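Ticket: mug tree leaning / arm loose, Brakodik kitchen set
Opened by: Ekene Ugwu
Location: Skolard, 2nd kitchen
Status: open, waiting on part
Date: 22/08/2026

Problem
Mug tree tips when a mug goes on. Post wobbles in base, one arm spins in its hole. Chipped one mug already. Same set as the plate stand, bought in April, plate stand is fine.

Tried so far
- Swapped to a lighter mug. Still leans.
- Moved it off the shelf onto the table. Better, not fixed. So shelf is out of level too, separate ticket pls.
- Turned base over. Screw head sitting proud, maybe 2 mm. Base was rocking on the screw!! Drove it in, rocking gone.
- Post still turns by hand. Hole is stripped I think, screw just goes round and round.
- Toothpick + wood glue in the hole, left overnight. Held until lunch.
- Sanded the loose dowel end, glued, tapped back in. Arm doesnt spin now. Leave that one alone.

Reply from Yusuf desk
Can you confirm screw length? And is the post cracked at the bottom?

Ekene
Screw is 14 mm. No crack that I can find, looked with a flashlight. Seems short for a post that tall. Would a longer one do it or do I need the whole base?

Yusuf desk
Longer screw first. Drill out the old hole, glue in a plug, let it set, then pilot hole dead center. Dont use the original screw again. If the post still turns after that we send a base, Boto has them in stock.

Ekene
OK. No drill here till next week. For now: one mug only, on the left arm, everything else in the cupboard. Plates stay in their stand, corn stays in the basket, keep the heavy stuff away from the tree so it doesn't get bumped.
Also can somebody change the asset tag, it says "coat rack" and the search dosn't find it.

Yusuf desk
Tag changed.

Ekene
Will update once the plug is in.
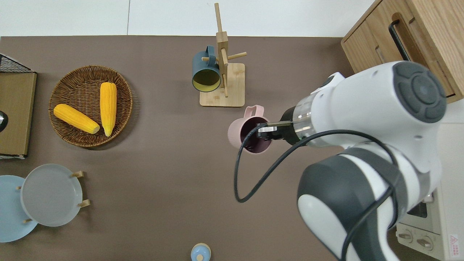

Mug tree on the table, one mug on left arm. Corn basket and plate stand also in view.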